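Ticket: Newsletter sign-up confirmations not reaching some members
Site: Havside Evening Classes
Opened by: Ilse Meinecke
Handled by: Margus Org
Status: Closed
Opened: 29 Oct 2024

Ilse Meinecke wrote:

Hello Margus, and sorry to bother you again so soon after the calendar business. I have had a trickle of people telling me that they signed up for the class newsletter on our website and never got the message asking them to confirm. I told the first couple to look in their junk folder, as one does, and one of them did find it there, but the others swear blind it isn't anywhere. Tarmo Dambrauskienė has tried it again and again with the same result, and he is a patient man who reads instructions properly, so I don't think we can put this one down to typing.

What they see is the usual page saying "Thank you, please check your email", and then nothing comes. No error, no red writing. I tried it with my own address and the message arrived before I had put the kettle on, so for me it works perfectly, which I realise is the least helpful thing a person can say to you.

The new term's programme goes out by newsletter and I would dearly like everyone to be on the list before then.

Margus Org wrote:

Good morning Ilse, no bother at all, and thank you for setting it out so clearly. The calendar business was my fault anyway.

Could you let me know which email provider the unlucky ones use? I don't need their full addresses, only the part after the @ sign. Also, does anybody remember when it last worked for them? Even a vague idea would help me – "before the summer" would do nicely.

In the meantime I have looked at the form itself and it is doing its job. Every sign-up is being stored, Tarmo's included, and each one is marked as "waiting for confirmation". So the website knows about these people and believes it has written to them. Something goes astray after that.

Ilse Meinecke wrote:

I have rung round. All of the ones with trouble are on Jollard mail, every last one, and the people it works for are on other things. Ülle Žukauskas has a Jollard address too, and she signed up without any difficulty at the start of September, so it must have been all right then. She has been getting the newsletters ever since, she says, except that she thinks she may have missed the last one. She wasn't sure whether there had been one. (There had.)

Margus Org wrote:

Ilse, that is enormously useful, thank you, and please thank Ülle as well. The missed newsletter matters a good deal. If she was confirmed properly and still didn't get the last one, then the sign-up form has nothing to do with it and Jollard is turning away our post generally.

I went through the mail log on the server and found the refusals. They all say much the same:

Message rejected: sender could not be verified for this domain.

I'll try to explain without making your eyes glaze over. When we send a message that claims to come from Havside, the receiving end looks up a public record for your web address, which lists the servers allowed to send in your name. If the sending server is on the list, in it goes. If it isn't, each provider makes up its own mind. Some let it through, some put it in junk, and some turn it away at the door without a word to the person waiting for it.

We moved your site to the new Bistmont server in September. I updated where the website lives and I am fairly sure I updated the sending record too, but what I find today is the old server's address sitting there on its own. I'm going to check whether I forgot or whether my change was overwritten. My money is on the former, I'm afraid.

Ilse Meinecke wrote:

My eyes only glazed a little. Please don't be hard on yourself, you did that whole move over a weekend when you had a cold.

While I have you, the two pictures are below. I couldn't get them to go into the page, as the upload button only sits there greyed out. Is that part of the same trouble? There is no hurry for them.

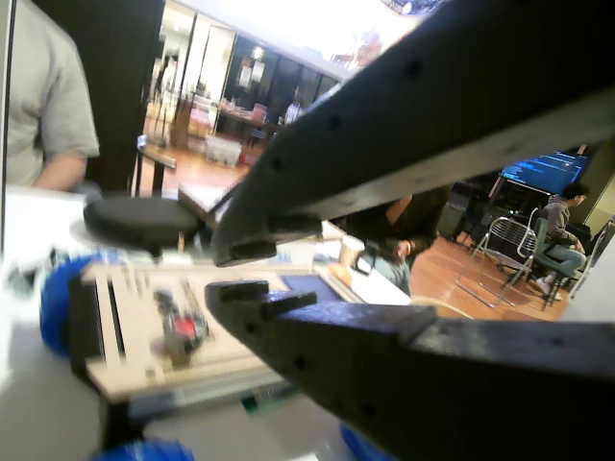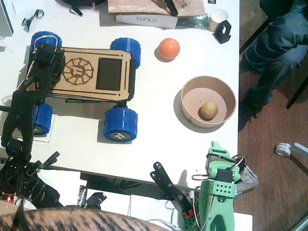

Will the people who never got their message have to sign up all over again once the record is right?

They won't have to do anything with the form, as their details are safely stored and I can send the confirmation message again from my side. They will still need to click the link in it when it arrives.

Margus Org wrote:

The greyed-out button is a separate matter, by the way. Your account was set to "writer" after the move and it wants to be "editor". I've changed it, so log out and in again and the button should wake up.

Now, the sending record. I found my own notes and I did forget, so that's settled. What I have done so far:

Added the Bistmont server to the list of permitted senders.
Taken the old server off it.
Switched on signing for outgoing messages, which we ought to have had anyway.
Changed the sender's address on the form so that it matches the site's own address.

Changes like these take a while to get round, as other people's systems hold on to the old answer until it runs out. Please don't ask anyone to try again until I give the word, or we shall all be chasing our tails.

Margus Org wrote:

Update: the new record is now showing everywhere I can check it. I sent a test to Ilze Dambrauskienė, who kindly offered her Jollard address, and the log shows it was accepted at the first attempt. Ilze, if you are reading this, did it land in your inbox or in junk?

Ilze Dambrauskienė wrote:

Inbox! I was half expecting to have to dig for it, but there it was at the top. I clicked the link and got the page saying I was confirmed, so I suppose I am on the list now whether I meant to be or not. I don't mind, I wanted the pottery dates anyway.

Margus Org wrote:

Splendid. I've sent the confirmation again to all 28 people who were waiting, and the log shows no refusals. I have also sent the last newsletter to the Jollard members who were already confirmed, with a short line at the top saying sorry it's late.

Ilse Meinecke wrote:

Tarmo has his and so has everybody else I have managed to get hold of. Ülle says the newsletter came and that she would like it known she had suspected something all along. The upload button works too. Thank you, Margus, I'm very happy for you to close this one.

Margus Org wrote:

Closing now. I have added "check sending record" to the list I use for moving sites, in capitals. If anything more goes missing, reply to this message and the ticket will open itself again.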